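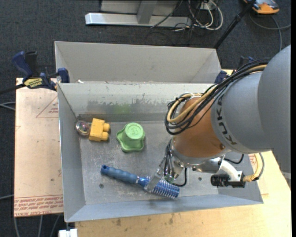

GRANDHAM, 4/5/18

A hairbrush is an awkward thing for a robot to pick up. Most of its length is handle and most of its weight is head, and the bristles let a fingertip sink in by an amount that a depth camera can't predict. A grasp planner working from shape alone will usually choose the middle of the handle, where the sides are parallel and the clearance is good. The brush then swings about the fingers as it leaves the floor of the bin, and often enough it falls.

Ottilie Imhof's group at the Phillips Laboratory in Grandham has spent the past two years on grasps of that sort: ones that look right before contact and go wrong after it. Their method, called Susum, doesn't try to choose a better first grasp. It takes whatever the planner proposes, closes the gripper, and asks whether what happened in the fingers agrees with what the camera said should happen. If the two disagree, the arm opens and shifts its grip before lifting.

The test cell is plain. A KUKA arm works over a pair of grey metal bins with sloping sides, and a camera-like device rides on a bracket near the wrist. Objects are picked from one bin and released over the other, and when the first is empty the direction is reversed. The sloping walls return most dropped items to the flat part of the floor, so the cell can be left to run through long sessions with few interruptions. Bar clamps hold the corners. Early in the project the bins were free to move, and Khang Diệp, who wrote the control software, lost several days of data to a bin that had crept sideways under repeated contact.

"The calibration was fine and the bin was wrong," he says. "We looked at the calibration for a week."

The group had begun with a conventional approach. A network was trained on recorded attempts, each consisting of a depth image, a proposed gripper pose and a label saying whether the object had reached the second bin. It learned to rank poses, and on boxes, bottles and blocks it ranked them well. On objects with an uneven distribution of mass it was confidently wrong. More data of the same kind helped slowly. The information needed to tell a good grasp from a poor one was missing from the image, and additional images did not supply it.

Humaira Abbasi, then a doctoral student, had been looking at the discarded part of the record. Each attempt also produced a short trace of finger position and motor current, kept for fault-finding and otherwise unused. She noticed that the traces from failed lifts could often be told apart from the successful ones before the arm had left the floor. A rigid object gives a sharp stop. Bristles, foam and thin plastic give a gradual one. An object that is off-centre between the fingers gives a small step as it is dragged into line, and one that is pivoting gives a slow drift after the stop.

Susum is built on that observation. The gripper closes to light contact and holds for 300 milliseconds. During the hold, the system records the trace and compares it with a predicted trace, generated from the depth image and the pose. The difference between the two is passed to a second, much smaller network, whose output is a displacement along the object's surface and a rotation about the vertical axis. A displacement near zero means lift. Anything larger means open, move and close again. The correction is permitted twice, after which the arm gives up on the object and asks the planner for another.

The prediction step matters more than it might seem. An earlier version fed the raw trace directly to the correction network and did poorly on objects it hadn't met, having learned the signatures of particular things in the training set. Subtracting the predicted trace removes most of what the camera already knew. What remains is a record of surprise: the surface was softer than expected, or the width was wrong, or the thing moved. Such surprises look much alike across very different objects, and a small network can be trained on them with modest data.

For the hairbrush, the usual correction is a move along the handle towards the neck or on to the head. The light contact on the handle produces a trace close to the prediction, with a slight drift as the heavier end bears on the floor and the handle tilts. That drift is enough. In the logs, the second grasp tends to fall with one finger across the head near the neck, a position the original planner scores badly on account of the bristles.

The main trial used 12 objects, none of them in the training set. They were chosen by Zainab Sani, who runs the experimental side, from household goods and toys. The brush was one. Among the others were a yellow building block, a light green plastic toy with a flared rim and a small clear ball. The block is the control case and any competent planner should manage it. The green toy tests shape, its rim being wide and low and its raised top narrow. The ball tests sensing, as transparent objects return poor depth readings and the planner is frequently working from a hole in the image.

Each of the conditions was run for 500 attempts: the planner alone, the planner with a random second grasp, and the planner with Susum. The random condition was included at Sani's insistence. A robot allowed to try again will do better than one that isn't, and any gain has to be measured against that. Against the planner alone, Susum cut dropped objects by 40 per cent. Against random regrasping the gain was smaller, though it held for every object except the ball and the block. On the block there was little left to improve. On the ball the method made no measurable difference, and in one session did slightly worse.

The ball remains unsolved. When the depth image contains no usable surface, the predicted trace is meaningless, the difference is large for every grasp, and the system regrasps until its allowance is spent. Abbasi has tried widening the prediction to include an estimate of its own reliability, so that a large difference from an unreliable prediction counts for less. It stops the needless corrections. It doesn't improve the grasp.

There is also the matter of time. The hold and the comparison add a fixed delay to each pick, and a correction adds a good deal more. In the laboratory this is of no consequence. In a warehouse it decides whether the thing is bought. Delia Arancibia, an engineer at Wilteo, which builds picking stations and has supplied part of the project's funding, puts the case for it in terms of what a drop costs. An item that falls back into the bin costs one cycle. An item that falls between bins stops the station until a person comes to it.

"If your drops all land back in the bin, I wouldn't fit this," she says. "If they land on the conveyor, I'd want it next month."

Wilteo intends to run the method on one of its own stations from September, using suction as well as fingers. Whether the traces carry over is an open question. A suction cup gives a pressure curve in place of a finger position, and the steps and drifts on which Susum depends may not have counterparts there. Diệp expects the prediction network to need retraining from nothing and the correction network to need little. Imhof thinks both will have to be replaced.

Wear is another concern. The fingers in the Grandham cell are flat metal, chosen for their repeatability, and their contact behaviour changes little over a long run. Rubber pads grip better and are standard in industry, but they soften and polish with use, and the trace from a worn pad resembles the trace from a soft object. The group's present remedy is to close the gripper on itself at the start of each session and rescale the predictions to match. Sani is now repeating the trial with padded fingers, using the same objects and replacing the pads only when they split.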